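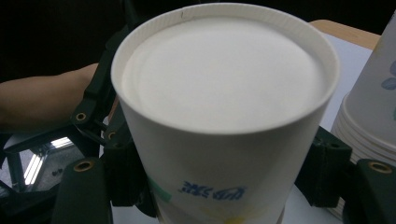
Gobelets « 100 % carton » pour la salle de pause : on me raconte des histoires ?

Posté par Barbara Mazurek

Bonjour à tous. Je m'occupe des achats pour une petite association de quartier et on nous a refilé un lot de gobelets en papier blancs, 581 pièces d'après le bon de livraison, marque Diltalton. Le vendeur jure que c'est du carton pur, sans plastique, compostable dans le bac du jardin, et qu'on peut même les réutiliser plusieurs fois dans la journée. J'ai un gros doute. L'intérieur est parfaitement lisse et régulier, alors que le bord roulé, lui, a un petit grain quand on passe l'ongle dessus. Du papier brut qui tient le café sans boire le liquide, je n'y crois pas trop.

Autre chose : l'extérieur est imprimé, un logo bleu avec une bande vert pâle en biais et un peu de jaune. Est-ce que ce genre de décor peut partir au compost avec le reste ? J'ai demandé au vendeur, il m'a répondu « encres naturelles », sans un mot de plus. Je n'ai aucune fiche technique, et sur le carton il y a seulement une petite feuille verte dessinée, autant dire rien.

Je précise qu'on a déjà des tasses en faïence, mais que personne ne les lave. Donc merci d'éviter le couplet sur la vaisselle, je le connais par cœur, c'est moi qui le récite aux réunions.

Wiesława Michalski

Votre doute est le bon. Un gobelet en papier fait pour les boissons a presque toujours une couche intérieure qui retient le liquide. Le plus souvent c'est du polyéthylène, parfois du PLA (d'origine végétale, ce qui ne veut pas dire qu'il disparaît dans un jardin), et on trouve aussi des enductions à base d'eau. À l'œil, impossible de les distinguer. Donc quand un vendeur vous dit « du carton, point final », demandez-lui avec quoi est enduit l'intérieur. S'il ne sait pas répondre, vous avez déjà un début de réponse.

Vous pouvez faire un essai chez vous, qui vaut ce qu'il vaut. Coupez un gobelet en deux, laissez les morceaux dans de l'eau bien chaude pendant 15 minutes, puis grattez doucement le papier par l'extérieur. S'il reste à la fin une pellicule souple qui s'étire, il y a un film. Si rien ne se détache, ça ne prouve pas l'absence d'enduction, certaines sont trop fines ou trop liées aux fibres. Je me méfie beaucoup des gens qui concluent après un seul gobelet trempé dans l'évier.

Pour le compost, la mention « compostable » toute seule ne me suffit pas. Il y a une différence entre la plateforme industrielle, qui monte en température, et le bac du fond du jardin qui reste tiède les bons jours. Cherchez une certification précise pour le compostage domestique, avec un numéro que l'on peut vérifier. Une feuille verte, n'importe qui peut la dessiner. Les encres, je ne m'avancerais pas : sans fiche du fabricant, on ne sait pas, et « naturelles » ne renvoie à rien de vérifiable.

Sur la réutilisation, un même café resservi dans le même gobelet au cours de la matinée, pourquoi pas, tant que le fond ne ramollit pas. Le laver et le ranger pour le lendemain, non. Le bord roulé est du papier replié, il s'humidifie par la tranche, et c'est justement l'endroit où l'on pose les lèvres.

Groris

Perso je composte les miens depuis des années, zéro problème, ça disparaît tout seul. Faut pas croire tout ce qu'on lit.

Wiesława Michalski

Ça disparaît ou ça se déchire en petits bouts qu'on ne voit plus dans la terre ? Avez-vous tamisé ? Et de quels gobelets parle-t-on, de quelle marque ? Sans ça, votre « zéro problème » n'aide pas beaucoup Barbara.

Głowacki

Je travaille dans la restauration collective, on est passés par Drirnier avant de changer de fournisseur. Chez nous, la fiche technique arrivait par mail dans la journée quand on la demandait par écrit, avec la référence exacte du produit. Au téléphone, on n'obtenait que du blabla. Donc écrivez. Pour le tri, voyez avec votre commune, les consignes ne sont pas les mêmes partout pour les gobelets enduits. En attendant je ne mettrais rien au compost, surtout si quelqu'un cultive des légumes avec.

Barbara Mazurek

Merci. J'ai fait l'essai sur deux gobelets : une pellicule s'est décollée sur le premier, rien de net sur le second, que j'ai peut-être moins bien gratté. J'ai écrit au vendeur avec la référence du lot et j'attends. Le bac à compost, c'est non jusqu'à sa réponse - et j'ai retiré l'affichette qui disait le contraire.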